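Post-mortem on Friday's stoppage at Ulley, cell 2, for those who asked. Short thread.

1/ Symptom: the arm dropped out mid-cycle with a safety stop. Nobody had touched anything. Reset cleared it. It ran for 90 minutes, then did it again.

2/ The controller log said "channel discrepancy". In plain terms, the two stop channels are meant to open and close together, and one of them opened on its own. The safety relay latches when that happens. Correct behaviour.

3/ Sinan Akyol suspected the relay and swapped it. Same fault the next morning. We then moved on to the wiring and metered each channel from the cabinet outwards.

4/ Channel B went open whenever the cable near the stop station was pushed sideways. Terminal screw on the contact block not tight. The strand was held mostly by its own spring. Vibration from the arm's fast return move did the rest.

5/ What bothers me is the reset. It was pressed 88 times that week, according to the log. A discrepancy fault is not a nuisance trip. If one channel is doubtful, you are relying on the other one alone.

6/ Work now is on sorting parts at low speed while we check the remaining stations. 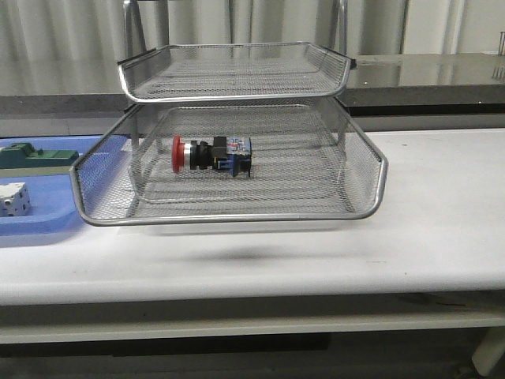
7/ Changes so far: discrepancy faults need a key reset, held by Saadet Yurt on days. Terminal screws go on the January check with a torque driver - not a thumb and an opinion. The cable gets a proper clamp at the station.

8/ Still open: whether the return move needs to be that fast. Yavuz Dağdelen is running it slower this week and logging cycle times. I'll add the numbers when I have them.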